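Lo que se queda en el fondo del cajón

Ropa de segunda mano, barrios que cambian y un arreglo de bajos que cuesta más que el pantalón

Kwesi Mahama abre a las diez. O a las diez y media, depende. El local es estrecho, un antiguo taller de relojes, y lo primero que se nota es el olor a plancha. Vapor, almidón, café recalentado. Lo segundo, las bolsas. Bolsas hasta el techo, con un papel grapado y un nombre escrito a boli.

«Todo el mundo viene con prisa y nadie viene a recoger», dice. Se ríe. Luego deja de reírse y enseña una gabardina que lleva ahí desde abril.

La tienda se llama Hendus y arregla ropa. Solo eso. Cremalleras, bajos, codos, forros. Empezó vendiendo también segunda mano, una barra junto a la puerta, y la quitó. Demasiado lío. La gente regateaba por una camisa de algodón bueno y después pagaba sin rechistar un café con leche de avena en la esquina. Lo cuenta sin rencor — o con poco.

El asunto de fondo es sencillo de decir y difícil de arreglar. Compramos mucho. Lo usamos poco. Y cuando algo se rompe, el arreglo sale por un precio que parece una broma comparado con lo que costó la prenda. Un bajo, una cremallera nueva en unos vaqueros, y ya se ha ido el dinero de otros vaqueros. Quién va a hacer esa cuenta y quedarse con los viejos. Pues alguno hay.

Hay 149 encargos apuntados en el cuaderno de este mes, con letra apretada. De esos, 71 son bajos de pantalón. «Los bajos pagan el alquiler», resume Mahama. El resto es lo que le gusta: un abrigo de los setenta con el forro deshecho, un vestido de boda que tiene que servirle a una sobrina, una cazadora de moto con una quemadura en la manga. Cosas que llevan tiempo y que cobra mal, porque si las cobrara bien no se las traerían.

A dos calles está Ollow, que es otra cosa. Ropa usada al peso, música alta, espejos por todas partes. Los sábados no, los sábados no se puede entrar. Las chicas llegan en grupo y salen con tres camisetas de fútbol y un bolso que no cierra. La encargada admite que casi nadie pregunta de qué está hecha la tela. Preguntan la talla, miran si hay manchas, se hacen la foto y fuera. Ella al principio explicaba lo del poliéster, lo de las bolitas, lo de lavar en frío. Ya no.

Y sin embargo algo se mueve. En el taller de costura de Pastum, el centro cívico de arriba, hay lista de espera. Las plazas del grupo de principiantes se llenan en una mañana. Vienen jubilados, vienen estudiantes, viene un conductor de autobús que quería aprender a coser botones y se ha acabado haciendo una bolsa para las raquetas. Las máquinas son viejas y pesan como muertos. Una se atasca siempre. La profesora le da un golpe seco en el costado y sigue.

Lo primero que se enseña es a deshacer. Descoser sin romper, sacar el hilo, mirar cómo está montada una prenda por dentro. Se aprende mas de una camisa abierta que de tres tutoriales. Después viene la aguja, la tensión, el bies. Después la frustración. Quien aguanta hasta la cuarta clase suele quedarse todo el curso.

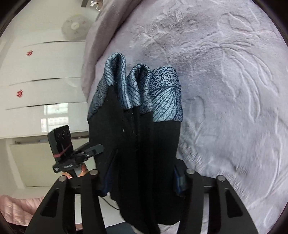
El estampado, en cambio, es un problema que casi nadie ve venir. Un liso se remienda con cualquier cosa del mismo tono. Un dibujo no: hay que casar las líneas, buscar retal, renunciar. Mahama guarda recortes en latas de galletas, ordenados por color, y ni así. A veces propone un parche a la vista, en otro tono, sin disimulo. A los jóvenes les encanta. A los mayores les parece que van a ir por la calle pregonando que no tienen dinero.

Ahí hay una historia que daría para otro artículo. Para mucha gente de más de sesenta, la ropa remendada era la de antes, la de los hermanos, la de la posguerra de sus padres. Comprar nuevo fue una conquista. Y ahora llega el nieto con un agujero en el jersey y lo cose con hilo naranja para que se vea bien. Normal que se queden mirando.

Vitale, la última mercería de la avenida, cerró su segundo local el año pasado. Queda el primero, el pequeño, con el mostrador de madera y los cajones de botones hasta arriba. Treinta y tantos escalones no, pero casi: hay una escalera con ruedas que da miedo. La dueña lleva 37 años detrás del mostrador y no piensa traspasar. Vende más lana que antes, menos encaje, cremalleras igual. Lo que no vende es tiempo, dice, que es lo que le piden todos. «Quieren el botón igualito y lo quieren ya».

Volvemos a Hendus a última hora. Entra un chico con un pantalón doblado bajo el brazo, pregunta cuánto, pone cara de pensárselo. Mahama le dice el precio, le dice el día, le tiende el boli para que apunte el nombre en el papel. El chico duda un poco mas. Apunta.

La gabardina sigue colgada junto al cuaderno.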